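Building a machine that can put a rose on a stick

A robot is a machine that senses something, decides something and then moves. Some robots are as big as a car and work in factories. Others are small enough to stand on a kitchen table. This page is about a small one, called Kokau, which is being built in a shared workshop in Breltuldale.

What is a shared workshop?

A shared workshop is a building full of tools that lots of people can use. You pay a little each month and you can use the saws, the drills and the soldering irons. Soldering irons are hot pens that melt a soft metal so that wires stick together. The workshop in Breltuldale has a long room for woodwork and a smaller room for electronics. Children can come in with a grown-up.

Three people are building Kokau. Sorcha Matheson makes the wooden and metal parts. Troels Eyvindsson writes the computer program. Uyên Lý makes gift roses, and the machine is meant to help her with one part of her job.

What is the job?

Uyên's roses are not grown in a garden. She buys the flower heads ready made. Each head has to go on a thin bamboo stick called a skewer, with a green piece under the petals that looks like the leafy part of a real rose. Then the flower goes into a long sleeve with a wavy edge. After that it can be packed in a box.

In a busy week she makes 300 of them. Pushing the heads on to the sticks is the part that makes her fingers sore, so that is the part they chose for the machine. She still wants to do the sleeves and the boxes herself.

Start by watching

Before you build a machine to do a job, you have to know exactly how the job is done. Troels sat next to Uyên for a whole morning with a notebook. He wrote down every small movement, including the ones she did without thinking.

His list for one rose looked like this:

Spread the sticks out.
Pick up one stick.
Turn it so the pointed end is up.
Pick up one flower head.
Find the middle of the back of the flower.
Push the stick in, but not right through.
Slide on the green piece.
Put the rose down without bending the petals.

You might be surprised that it is so long. Our hands do many things at once, and we hardly notice. A robot needs each step on its own.

Try it yourself with something easy, like putting toothpaste on a toothbrush. Write down every step. Then ask a friend to follow your list and do only what it says. You will probably find that you left something out, such as taking off the cap.

Which steps are hard for a machine?

Picking up one stick is hard. The sticks are very thin and they lie close together, so a simple gripper often takes two or three. A gripper is the part of a robot that works like a hand.

Picking up a flower head is hard in another way. If the gripper squeezes too little, the flower falls. If it squeezes too much, the petals are squashed. People can feel how hard they are squeezing because there are nerves in our skin. Most simple grippers cannot feel anything unless somebody adds a sensor.

Pushing the stick in is easier. It is a straight movement, the same every time, and machines are good at those.

Uyên's table is a busy place, too. A machine that looks for flowers with a camera has to tell them apart from everything else near them.

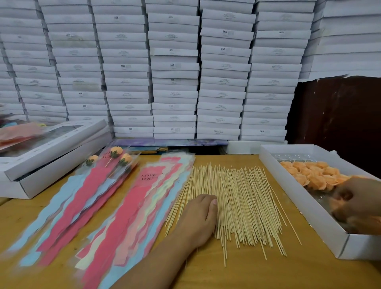

One hand on the bamboo skewers, the other reaching for an orange rose head. Finished roses lie on the sleeves at the left.

Making the job simpler

Sorcha had an idea. If finding things on a full table is hard for a robot, give it a tidier place to look. She made a wooden block with 20 holes in it. A person drops one stick in each hole, point upwards. Now Kokau always knows where the sticks are, and it does not have to pick one out of a bundle.

Engineers call a holder like this a jig. A jig keeps things in the right place while you work on them. If you have ever used a cake tin, you have used something a bit like a jig, because the tin keeps the cake in shape.

The gripper has changed as well. The first one had two hard plastic fingers, and it left dents in the petals. The second has three fingers covered in soft rubber. It holds the flower round the sides and lowers it on to the stick.

How is it going?

In the last test, in December, Kokau tried 57 roses. It dropped 5 of them, and several others came out crooked. Troels thinks the crooked ones happen when the flower head is turned a little in the gripper, so he is working on that part of the program now.

Kokau is also slower than Uyên. It can carry on while she fills the sleeves, though, so the two jobs can be done at the same time.

Words to know

Gripper: the part of a robot that holds things.
Jig: a holder that keeps something in the right place.
Program: the list of instructions a computer follows.
Sensor: a part that measures something, such as light, heat or how hard something is pressed.
Skewer: a thin stick with a point at one end. Ask a grown-up before you use one.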